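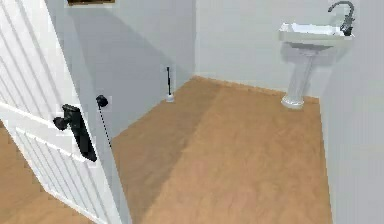

Mars, carnet Rudiso, 16 h. Toujours la même question : une machine peut-elle faire le ménage chez quelqu'un ? On progresse ! 300 essais simulés lancés pour « passer d'une pièce à l'autre ». Bhupendra veut enchaîner sur le nettoyage du lavabo sur colonne, moi j'ajouterais bien la brosse WC dans son coin (fine, posée au sol, un régal pour la planification).

Avant ça, les portes. Le béquillage reste le gros morceau, et je trouve ça passionnant.

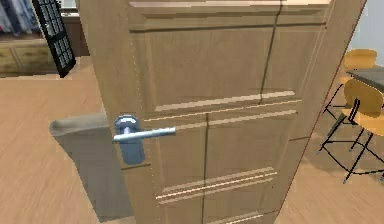 Tahira propose de varier la raideur des poignées. Je relance ce soir, graine 953.

Lecture : 2 min · 4 commentaires · 1 partage
Ce site utilise des cookies. Accepter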